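1/ Saíram os dados de ocorrências de 2023 do município de Plumton. Notas de leitura, com a ressalva habitual: são registros policiais, sem ajuste por subnotificação.

2/ Homicídios dolosos: 14, contra 5 em 2022. A base é pequena e a variação percentual diz pouco. Prefiro o valor absoluto.
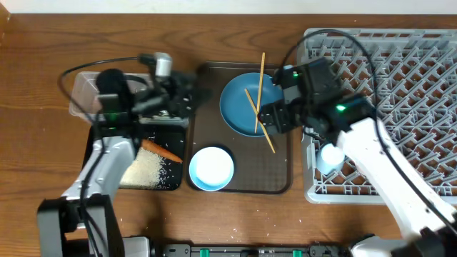
Trullov pergunta se o total inclui mortes por intervenção policial. Não inclui. Constam em tabela separada, com 2 registros no ano.

3/ A concentração espacial é alta. A maior parte dos casos ocorreu no distrito de Barreto, no eixo da rodovia. O boletim não publica coordenadas, só o distrito da ocorrência.
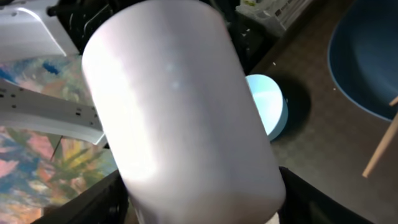

Recipiente branco, talvez um copo, na garra.

4/ Furto de veículo: a série quebra em janeiro de 2023, quando o registro passou para o sistema Zondale. Tentativa e consumado agora entram em campos distintos. Comparar com anos anteriores exige somar os dois.

5/ Taxa de esclarecimento: 72% nos homicídios, pela definição do boletim (autor indicado no inquérito). Denúncia aceita seria um critério mais restritivo 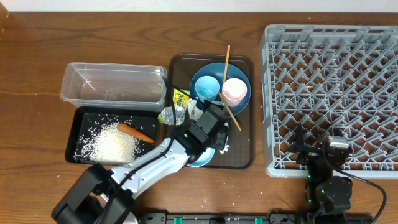 e daria um percentual menor, mas o boletim não traz o andamento judicial. Sem isso, não dá para comparar com municípios que usam a outra definição.

6/ Planilha com as duas séries de furto somadas vai no próximo post. Boletim consultado em 2024-01-19.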